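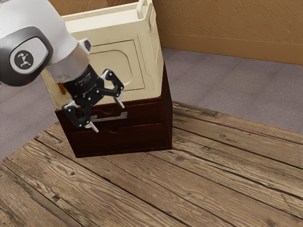
A simulated arm with its gripper open at the upper drawer of a small cabinet, storage bin on top.

Planner update promises fewer failed drawers, but only in simulation so far

5th November

Plistard, the software firm behind the Jedora motion planner, has put out a new release that it says can open drawers and put things away without being told where the handle is. The company gives a success rate of 938 out of 1,000 tries. Every one of those tries took place inside a simulator.

The release note is short and confident. Jedora takes a view of the furniture, picks a grasp, plans a path for the arm and then pulls, correcting as it goes. Earlier versions needed someone to mark the handle by hand and set the pull direction. That step is gone, and for anyone who has spent an afternoon typing in handle positions, its passing is welcome.

What the number means is harder to say. Plistard counts a try as a success if the drawer has moved far enough by the time the clock runs out. It doesn't matter how many times the gripper slid off first, or whether the arm leaned on the cabinet to get there. A planner that opens the drawer on its fifth grab scores the same as one that gets it on the first. The company says a stricter count is coming but gives no date.

The test set has 200 furniture layouts, built by the tools group Dandum. They vary the size of the cabinet, the floor, the walls and the clutter. Some fronts have a metal bar handle and some have only a notch cut into the top edge of the drawer, and a few have both on the same piece. Plistard doesn't break its results down by handle type, which is a shame. A bar gives two fingers something to close on. A shallow notch gives them very little, and the plan for one has almost nothing in common with the plan for the other. If most of the misses fall on the notches, buyers would want to know.

Weight is the other gap. Simulated drawers in the set run on clean rails with the same friction from one end to the other. Real ones stick in damp weather, tip when they are pulled off center, and drag the whole cabinet along if it is light enough. The note mentions a friction setting that can be changed, then says all published runs used the default.

There is better news on the perception side. The old version lost the handle as soon as the gripper passed in front of it, and would often stop and back away to look again. Jedora now keeps its last good estimate and moves on it, updating when the handle comes back into view. In the runs that Plistard has shared, the hesitation is mostly gone. The motion is faster as a result, though the note gives no timing for the old version on the same layouts, so the size of the gain is anyone's guess.

The planner also checks for objects resting on the furniture before it moves, a feature users asked for in September. It treats whatever it finds as a solid block and keeps the arm clear. That is a safe choice, but a wasteful one: a tall, open bin on a low cabinet can rule out a good many of the easier approaches, and the planner then has to squeeze in from the side. Plistard says 5 of the 200 layouts could not be solved at all with the check switched on. Those layouts were left out of the headline figure — a detail found in a footnote.

Chuensuk, which fits arms in small warehouses, says it will run the release on real cabinets this winter, with 100 pulls on each. It has agreed to publish the results whatever they show. The firm reports that the last planner it tried lost a third of its score on the move from screen to floor, and it has told its own customers to hold off ordering until the trial is done.

Jedora is free to download for testing. A paid license is needed for commercial use, and the price has gone up with this version. The simulator layouts come as a separate download from Dandum, under their own terms. Users of the old version should note that saved handle positions don't carry over, and the tool meant to convert them is listed as "in progress."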